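Skirkitz Hand-Held Gripper Kit: review after one school term with a robotics club

Posted November 23, 2025

Our club bought two of these kits in the summer, so I can write now with more experience than on the first day. I help with a student project where the children, 12 to 15 years old, collect demonstrations of everyday tasks with clothes. They hold the gripper in the hand, do the task slowly, and later they try to train a small model from the recordings. I am not an engineer by profession and English is my second language, so please be patient with me if I use a wrong word for some part.

What you get

The kit comes in a flat carton with the body plates, the two fingers, soft pads, a bag of screws, a sheet of printed markers and a camera mount. The camera is sold separately. I did not notice this when I ordered, and we lost two weeks. The instructions are on paper and quite good until the step with the trigger spring, where the drawing shows the spring from the wrong side. Three of our students built it the wrong way and had to open everything again.

Assembly

The maker promises one afternoon. We needed nearly three meetings, but our meetings are short and somebody always has to leave early for the bus. I would say that a patient student of 13 can do it with little help. The screws are the same size almost everywhere, and I like this very much. Only the trigger uses a smaller one, so keep these in a separate cup.

The markers must be glued flat and straight. One of ours had a small bubble under it and the software reported the opening of the fingers wrong all the time, until a girl in the group removed it and printed a new one. Print some spare ones before you begin!

How it works with clothes

Our task for the term is a small clothes shop: take a garment by the edge, move it along the rod, bring it back. The students prepared black cloth walls and cut foam letters for the sign, and they spent more time on the sign than I had planned -- but they were proud of it, and they came to the meetings.

The soft pads are the best part of the kit. With the hard plastic fingers of our old Solodo set, a thin sweater slipped away again and again. With the Skirkitz pads the students can hold ribbed knit by a fold without pulling it out of shape. Very smooth fabric, like lining, is still difficult. Plastic hangers are also not easy, because the curved arm turns when you grip it from the side. The students learned to take the garment near the hanger and leave the hanger alone.

The weight is fine for an adult. For the smaller children it becomes heavy after 6 or 7 recordings, and then the hand starts to shake and the data is not so useful. We change hands and people often. I would like a handle in a smaller size.

The software

It runs on an old school laptop, and this surprised me. Export is slow. The program gives each recording a name made only of numbers, and our students mixed up the files of two different tasks. Now they write everything in a paper notebook, and this works better than any of my ideas. Once the program closed by itself and we lost six recordings -- I sent a message to the support and received an answer after three days, polite, with a new version that did not close again.

Compared with others

Before we decided, I also tried the Miketti gripper at another school. It is lighter and the trigger is softer, but you cannot change the pads yourself, you have to send the whole finger back. For a club this is a big problem. Children press hard.

Would I buy it again

Yes, for a club with an adult who has time in the first weeks. For one child alone at home I would wait, the manual needs a correction first. We will show our shop task at the Guerreiro student day in December, and before that I want to order a second set of pads, as the first ones are already a little worn at the tips.

My rating: 4 out of 5.
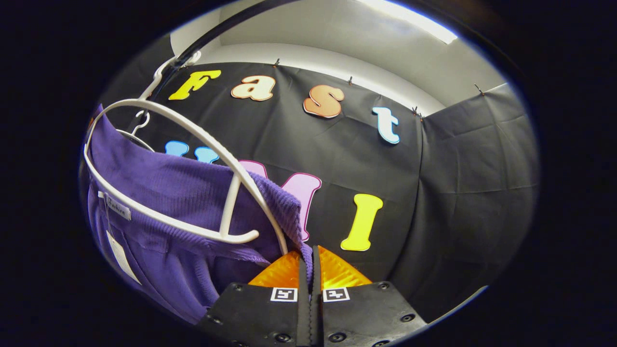
Comment from Pads_and_Plates

Thank you for the part about the trigger spring, we had the same trouble in our club. If you order more pads, ask for the thicker ones. Ours have lasted the whole term, and they hold lining fabric a bit better too. Does your laptop keep up when you record two grippers at the same time? Ours drops frames and we have gone back to using one.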